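Speaker notes: Maintaining cast and family entries at Trukeo
Session length 62 minutes including questions. Slides advance manually.

Slide 1. Scope
Covers biographical entries for television personalities and their former spouses. Film-only performers are handled under the Lisness rules and are out of scope today.

Slide 2. Where the errors come from
Most faults enter at the relationship field. A former spouse is entered under the performer's record, then copied to a new record with the marriage still flagged as current. The Amato import made this worse by treating a blank end date as "ongoing". Pause here. Ask who still has Amato records in their queue.

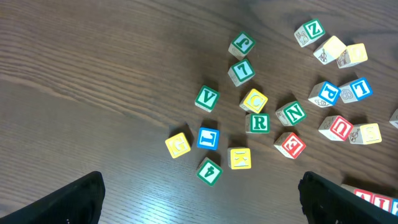
Slide 3. Birthdays
A birthday greeting on a relative's social account gives a day and month. It does not give a year. Do not calculate the year from a stated age unless the age is dated as well. Enter day and month, leave the year null, and grade the source 4.

Slide 4. Source grades
Grade 1 is a public record. Grade 5 is an unsigned fan page. Anything at 3 or better can be displayed without a note. Net worth figures seldom get past grade 5 and should stay in the hidden field. Expect an objection from the traffic people. The answer is on slide 6.

Slide 5. Names
Stage name, legal name and married name are separate fields. Check spelling against the programme credits for each season, as credits change after a divorce. The Skerard tool will flag a mismatch but won't tell you which version is right.

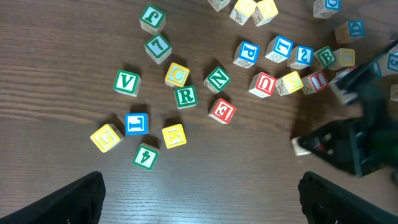 Slide 6. Traffic versus corrections
Show the February chart. Read the axis labels aloud, they are too small for the back rows. Pages with a hidden net worth field kept their search position. Correction requests fell over the same period. Do not claim a cause.

Slide 7. Children
Minors are listed by number only, with no names, schools or birthdays, even where a parent has published them. Skip the worked case if running late.

Questions. Repeat each one into the microphone. Refer Skerard licensing queries to the help desk.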